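Merton tee, lavender

I've been making the Merton for long enough that I can cut one half asleep, and lavender is still the colour I'd keep if I could only keep one. It's a plain, soft, everyday T-shirt with nothing clever about it. I wanted something you could wear to the shops, sleep in, and pull out of a suitcase without wincing.

The colour sits on the purple side of lavender when the cloth is doubled up and goes paler once it's opened out, so do have a look at all the photos before you decide. My sister swore I'd sent her two different shades (I hadn't!).

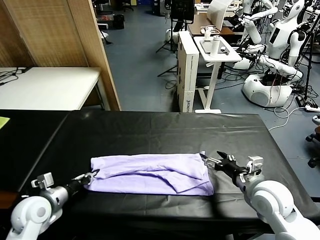 Lavender cloth folded into a long rectangle.

I fold mine long and narrow. Lay it face down, bring both sides in to meet, sleeves tucked back on themselves, and then fold it lengthways. You can stop there if you've got a deep shelf, or fold it over once more for a drawer. It isn't a stiff cotton, so it won't give you those sharp shop-display corners. I rather like that about it, but if you're a neat-edges person you may find yourself patting it down a lot.

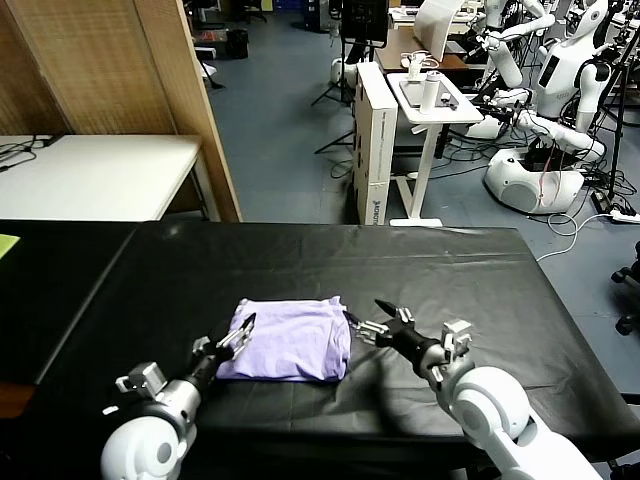

Folded, with a few loose wrinkles along the top.

Fabric and fit

The jersey comes from a small mill called Latari, and I buy it by the roll and wash it before I cut, so most of the shrinking is done before it gets to you. Sizes run from XS to XXL. The body is 78 cm long in a medium, which is on the generous side, and the sleeves finish just above the elbow on me. If you're between sizes go down, unless you want it baggy for bed.

Will it crease? Yes, a bit! Leave it in a heap overnight and it'll look like it's been left in a heap overnight. A good shake and a hanger sorts mine out most mornings, and I only get the iron out for weddings and my mother.
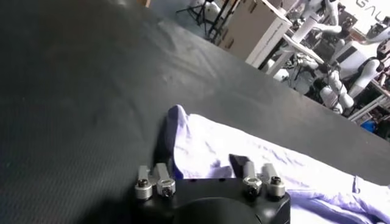
Zerrin Dağdelen wrote in to say she'd had hers since July and had stopped ironing it after the second wash, but that she'd like a version with a slightly higher neck, please, and would I also think about doing a pocket. The higher neck is on my list. I'm still arguing with myself over the pocket.

Washing

Cool wash, inside out, with other light colours. Line dry if you can, out of strong sun, as purples do fade. No tumble dryer. I've tried it so you don't have to, and I now own a very small Merton.

If you like a bit of pattern next to your plain things, I'm very taken with purple and white together at the moment, all swirls of violet and lavender. It looks lovely against the pale cloth.

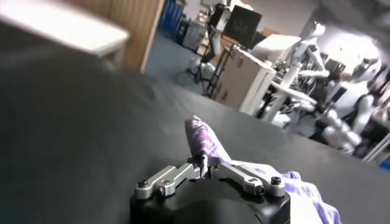 Ordering

Product code: Irnent 925
Colours: lavender, oat, Işık yellow
Sizes: XS to XXL
Posted folded in a paper envelope, usually within three working days

Exchanges are fine as long as it hasn't been worn. Pop a note in with the size you'd like instead and I'll send it out when yours gets back to me.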